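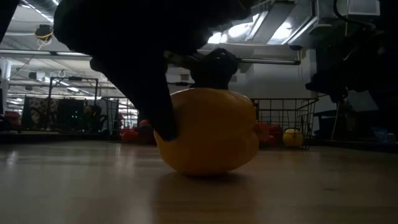

A yellow pepper on the wooden table.

From: Sarla Lodhi
To: Sesham garden list
Date: 16/04/2019
Re: Peppers dropping their flowers

Hello Melquiades, and hello all,

Melquiades Magaña wrote:
> My sweet peppers bloomed early and then dropped
> nearly every flower. I fed them twice in a week.
> Do I pull them up and start over?

Oh, please don't pull them up! Mine did exactly the same the year I kept them on the sun porch, and I fussed over them so much that I'm surprised they put up with me.
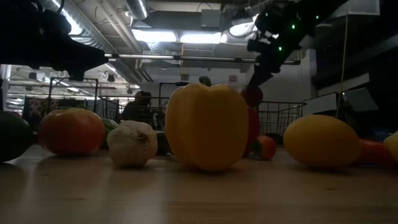

I would stop feeding for a while – too much nitrogen gives you lovely leaves and not much else. Then look at your nights. Peppers sulk when it gets chilly, and a cheap cover over the bed did wonders for me.

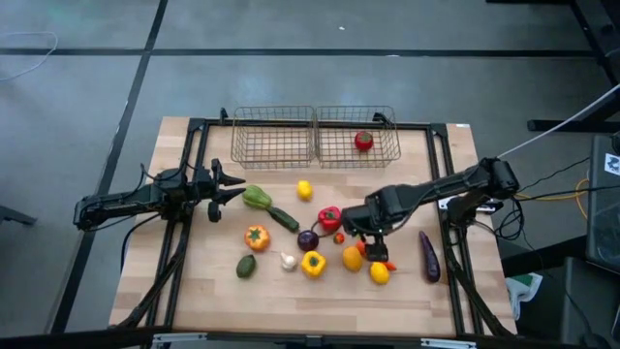

Kulap also waters deeply and less often, which I was slow to copy (I do love standing out there with the hose). She started her seeds in January and already has 40 sturdy plants, and she says 4 are yours if you can pick them up.

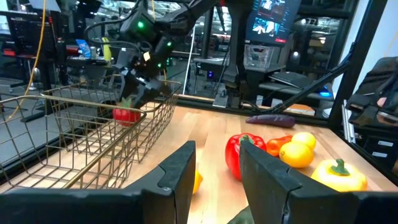

Red and yellow peppers with citrus.

Do write back and tell us how they get on, and say hello to Wenceslao for me. I still have his good trowel.

Warmly,
Sarla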